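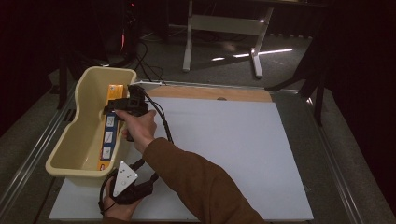
Murkska Base is a dry clay plaster for interior walls in straw bale, earthbag, cob and adobe buildings. It is sold ready to mix with clean water and goes on by hand or trowel. The mix is clay, graded sand and chopped straw, with no cement, gypsum or lime. For a full wall you will want a mortar mixer or a large trough, but mix a small test batch first and put it on the wall you plan to cover. A plastic tub is fine for this, and one with a curved outline like the cream-colored tub in the photo is easier to scrape clean than one with square corners. Let the test patch dry all the way through before you order the rest.

Item number 3197
Murkska Base, natural brown, paper sack or bulk bag

Where it can be used

Inside walls and ceilings of straw bale, earthbag, cob, adobe, rammed earth and light straw clay. It also works over wood lath, reed mat and rough brick. On drywall, prime with Gover grit primer first and keep the coat thin.

Do not use it outdoors unless the wall is under a deep porch and never gets hit by rain. Do not use it inside a shower or behind a sink. A bathroom wall away from the splash area is all right. For outside walls see our lime plasters.

Sizes

Paper sack: the easiest size for patching and single rooms. One person can carry it.

Bulk bag: 970 pounds, on a pallet. You will need a forklift or a tractor with forks to unload it. The delivery truck does not carry one unless you ask for a lift gate when you order.

The two sizes hold the same mix. Sacks and bulk bags from different batches can vary a little in color. If the base coat is going to be your finished surface, order everything at once and blend dry material from several sacks as you go.

Coverage

One bulk bag covers 240 square feet on a trimmed straw bale wall at normal base coat thickness. Earthbag walls take more because of the grooves between the courses. Fill the grooves first with a stiff mix that has extra straw in it, let that dry, then measure for your base coat. Cob and adobe walls are usually flatter and take less. If you are not sure, send us the wall sizes and a photo taken along the wall from one end.

Getting the wall ready

Brush off dust and anything loose. Trim bales so that no straw sticks out past the face of the wall. Wood posts and metal need to be covered with reed mat or burlap dipped in clay slip, lapped onto the wall on both sides, or you will get a crack along the edge.

Wet earthen walls with a hose on mist setting until they darken, then wait until the shine is gone. On straw, rub in a coat of clay slip and plaster while it is still tacky. Poly bags on earthbag walls will not hold plaster by themselves. Use mesh, tied back to the barbed wire or to strings left between the courses.

Mixing

Put most of the water in first and add the dry mix to it. Mix until there are no dry lumps, let it stand for half an hour, and mix again. Add the rest of the water a little at a time. It should hold its shape on a trowel turned sideways and still spread without tearing.

Wet plaster keeps under a lid or a sheet of plastic for several days. After that the straw starts to smell. The smell goes away when the wall dries, but people living in the house may not like it. Dried leftovers can be soaked and used again.

Putting it on

Start at the bottom and push the plaster into the wall with the heel of your hand or a wooden float. Work upward. Keep the coat even and leave the surface rough if a finish coat is going over it. We scratch ours with a short piece of wire lath.

Small cracks in the base coat are normal. Wide ones usually mean too much water or too thick a coat. Dampen them, fill with fresh mix and rub flat.

Drying

Open the windows and run a fan that moves air through the room, not one pointed at the wall. A thick coat in cool weather can take weeks. It is dry when the color is the same all over and it no longer feels cold to the hand. Protect it from freezing until then. Do not use a propane heater, which puts water into the air.

Finish coats

Lustutik fine clay goes over Murkska Base and comes in nine colors. It is troweled thin and can be burnished. You can also use a clay paint or a casein wash. Latex paint and vinyl wallpaper trap moisture in the wall and will void our color and bond guarantee.

Storage

Keep sacks dry and off the floor. Bulk bags need a tarp even inside a barn. The dry mix does not go out of date, but a sack that has been damp will be lumpy and should be soaked overnight before use.

Safety

The dry mix contains sand and makes dust. Wear a fitted dust mask and eye protection when you pour and mix. Clay is mild on skin but the sand is not, so wear gloves for a long day of hand work.

Ordering and delivery

Sacks are in stock all year. Bulk bags are filled to order, and in June the wait is longer than at other times. We keep over 2000 sacks in the warehouse, so large orders in paper usually ship the same week. Freight is quoted by zip code. Unopened sacks can be returned for a refund less shipping. Bulk bags cannot be returned.

Color samples are mailed free, three to an order. They are troweled on card and look slightly darker than a large wall does.

Questions about mixing or wall prep go to Nicanor Salinas in the yard. For freight and order changes ask for Veerle Hermans. Leave a number where you can be reached during the day.

Often bought with this item

Gover grit primer
Lustutik fine clay
Reed mat, roll
Burlap, natural, roll
Wooden float, large

Page last changed Sat 7 January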